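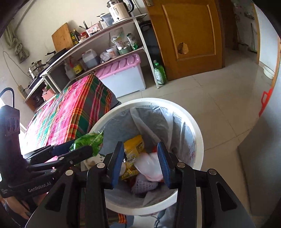

Sharada Shenoy
Contributing editor, Arts and Crafts section

Grorbridge Print Workshop

Open-access printmaking studio in Grorbridge, mainly relief and intaglio. Set up by the woodcut artist Folke Björklund in a former seed merchant's on the river side of town. Known locally as "the Shop".

History

Björklund came from Irnon with one press and a few chests of type. First few winters he worked alone, mostly large woodcuts of river ice and bare willows. Later took in other artists to share the rent. Manee Ongart, an etcher, joined early on and built the acid room, which is still in use. Running of the studio passed to her when Björklund moved back to Irnon.

Building

Two floors. Presses downstairs, drying racks and paper store up. North windows along the whole upper wall. Floor area 2,165 square feet, not counting the yard.

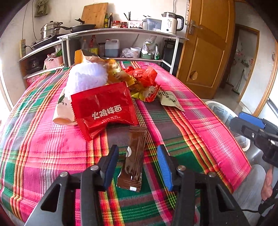

Page last changed: Wednesday, 16:40

Collection

The archive holds 924 prints, one from each edition made on the premises, plus Björklund's blocks for the series Gebru (18 woodcuts, pear wood, two colours). Gebru is the work most often lent out. Shown at Prinbridge, where the critic Vidar Nyberg called it "slow, cold and very good". Some early proofs are unsigned and there dates are disputed.

Teaching

Evening classes in drypoint and linocut. A summer residency, one artist each July. Ikhsan Wattimena held it and stayed on as technician, he later recut the damaged third block of Gebru. The recut block is kept seperately from the originals.

See also

Relief printing
Prinbridge Gallery
Irnon school of woodcut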